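3.2 The bed as a folding surface

In most of the homes we visited, clean clothes were sorted and folded on a bed. This was true even where there was a table large enough for the job. Tables were often in another room from the wardrobe, or had meals, schoolwork or mail on them. The bed in the main bedroom was close to the drawers, and for much of the day it was free.

Earlier time-use work treats folding as a single item within laundry, and usually as a minor one. We think it is worth separating out, as it is the part of laundry that takes up the most room in the house. Washing happens in one spot. Drying happens in one or two. Folding needs a clear, flat space about the width of a person's outstretched arms, and it needs that space for as long as the pile lasts.

Our diary sample covers 761 folding sessions in the Gronow and Peketo study areas. Participants noted where they folded, what was in the load, whether they stood or sat, and whether they finished in one go. Coding followed the Irna scheme described in section 2, with two changes. First, we split "bed" into made and unmade. Second, we added a code for clothes that were put down flat but left unfolded at the end of the session.

The made and unmade split proved useful. Several participants said they would not fold on top of a quilt because small items sank into it and sleeves would not lie straight. They pulled the quilt back or took it off, and worked on the fitted sheet. Others did their folding on the day they changed the bed, between putting on the bottom sheet and putting the quilt back. One participant in Peketo wrote that the bare sheet was "the only time I get a proper bench in that room."

A fitted sheet is still a soft surface. It moves a little under the hand, and a garment dragged across it can pull the sheet into creases. Participants dealt with this in different ways. Some lifted each piece clear of the bed, shook it out and laid it down again. Some smoothed the sheet with a forearm every few items. The more common habit was to ignore the creases and fold over them, then square up the finished pile by hand. Those who had moved from a table to a bed, or the other way, said their folds were neater on the table but that they did not mind the difference.

Long-sleeved tops were named most often as the slow item. The body of the shirt can be laid out in one movement, but the sleeves have to be found, straightened and brought across one at a time. When a top comes out of the basket bunched up, the cuffs tend to be caught inside the folds of the body. Figure 4 is an example of the stage we coded as "gathered", in which a garment is on the surface and held at one point but has not yet been spread.
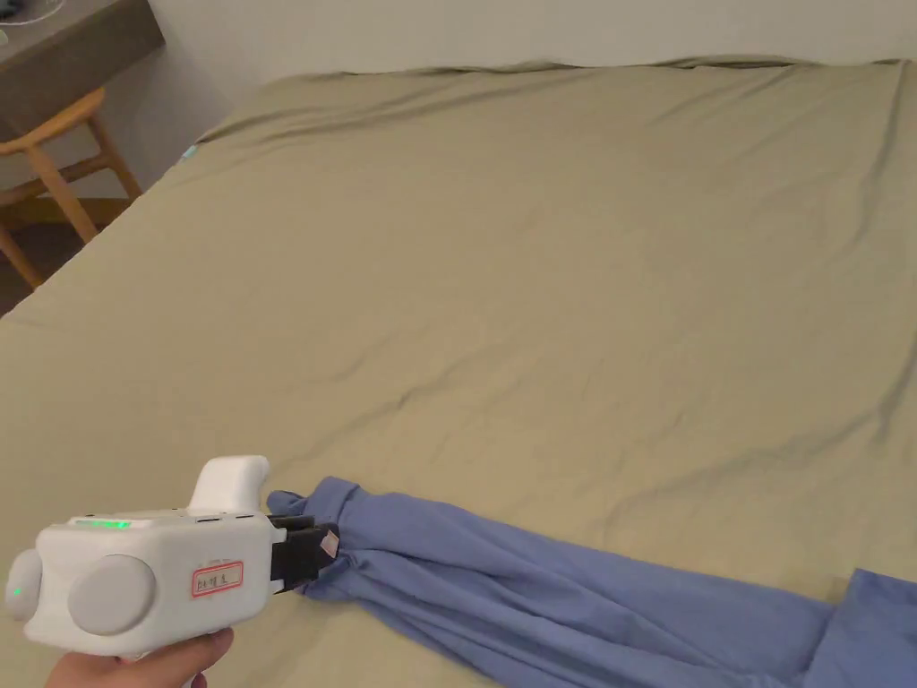

Figure 4. A blue garment in the gathered stage on a khaki fitted sheet. A rolled, cuff-like end stands out from the bunched fabric.

We coded the gathered stage separately from spreading because it is where participants' methods differed most. One group looked for the shoulders first and let the sleeves fall where they would. A second group took hold of whatever was on top, usually a cuff or a hem, and worked along the edge until the shape of the garment was clear. Both led to the same folded result. The second method took more handling, although the people who used it did not describe it as harder.

The height of the bed matters as well. Participants with low beds were more likely to sit or kneel, and they stopped more often before the load was done. Where a stool or chair stood close to the bed, it was sometimes used as a seat and sometimes as a place for the finished pile. Veronika Lanz, in her notes on the Cadside pilot, had already suggested recording nearby furniture for this reason, and we added it to the home visit sheet in September. Our records before that month do not include it, so we make no claims here about how often a nearby seat changed the way people worked.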